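In Defense of the Half-Empty Desk

Aug 16, 2020

I have been working from the same corner of the same room since March, and I have opinions about desks now. Strong ones. I used to think a desk was just a flat thing you put your computer on, and I honestly could not have told you the color of the one I had at the office in Ladley. Now I could draw you my current one from memory, including the ring from the coffee mug I keep swearing I'll use a coaster for.

My opinion is this: we are being sold way too much stuff to keep our stuff in. I say this as a person who bought all of it. In the spring I ordered a drawer divider, then a stackable tray, then a thing called the Sala Tower (140 dollars, please don't tell my mother) which has a slot for everything a person could own, including a slot for "correspondence." I get maybe one letter a month and it's from the dentist. 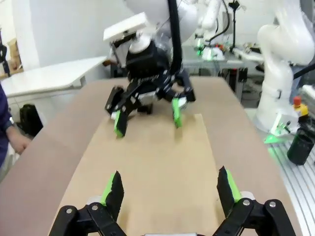 The trouble with a slot for everything is that you start owning things to fill the slots. I didn't have a collection of sticky flags before the Tower. I had never once needed a sticky flag! But there was this narrow little shelf sitting there looking sad, so I bought some flags, and then I felt I ought to be flagging something, and I spent a whole afternoon putting them in a cookbook I've made one soup from.

My sister-in-law thinks I'm being unfair. She has a Grerkell wall system with the pegs and the hooks and the tiny buckets, and I'll admit it looks terrific. She can find a stapler in the dark. But she also spends part of every weekend moving the buckets around, and when I asked her what she'd been working on at that desk lately she changed the subject to the buckets. I love her, and I rest my case.

I think a lot of us (me very much included) tidied this year because it was the one thing we could get our hands around. The news was bad, the schools were closed, I couldn't go see anybody, but by golly I could sort the paper clips by size. I don't want to be snooty about that. It got me through April. It just isn't the same as having a good place to work, and somewhere along the line I mixed the two up.
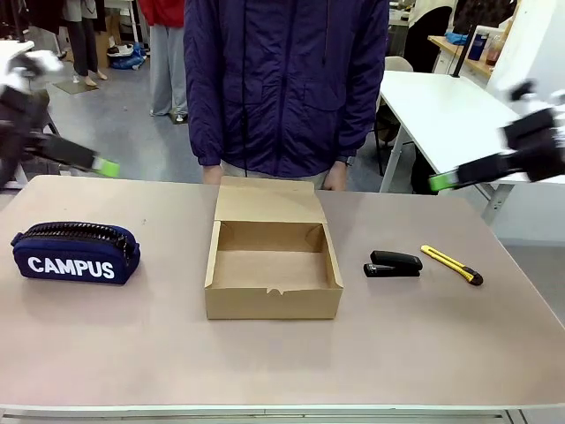 So in June I took everything off. All of it, onto the bed, which meant I had to deal with it before I could go to sleep. My rule was that a thing could come back only when I reached for it and was annoyed it wasn't there. The pen came back in 4 minutes. The scissors took until the next morning, when I had a bag of rice to open. The tape came back that week. The three-hole punch is still in the closet, and so is the Tower, and I have not missed either of them for one second.

I know there's another side to this. My neighbor teaches second grade and she needs bins, real ones, with labels, or there would be glue in the carpet until the end of time. People who sew need a place for thread. If you share one kitchen table with two kids and a husband on conference calls, then you need some way to sweep it all up before supper, and I wouldn't dream of telling you to live like a monk. My gripe is with the idea that a regular person who answers email for a living needs 2000 pieces of molded plastic to do it well. I counted the listings on the Rolterard site one night when I couldn't sleep — well, the site counted them for me — and there were 1541 results for "desk organizer." I scrolled through a lot more of them than I want to say.

What I have now is a boring setup. A lamp, the laptop, a cup with two pens in it, and a box that something else came in.

I'm weirdly attached to the box. A box doesn't have an opinion about what goes in it. You can put a phone charger and a granola bar and your tax return in there and it won't make you feel like you've done it wrong. When it gets soggy or the corners go, you flatten it, put it out with the recycling, and wait for the next package, which in my house takes about a day and a half.

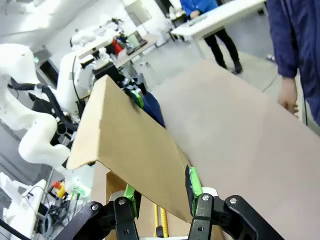

Plain old corrugated cardboard, folded at an angle.

My sister-in-law came by last week and stood in the yard, and I held the laptop up to the window to show her the new desk. She said it looked like I was moving out. Then she asked if I still had the Tower and whether I'd take 40 bucks for it. I said I'd think it over, but it's going in her trunk the next time she's here, with the sticky flags thrown in for free.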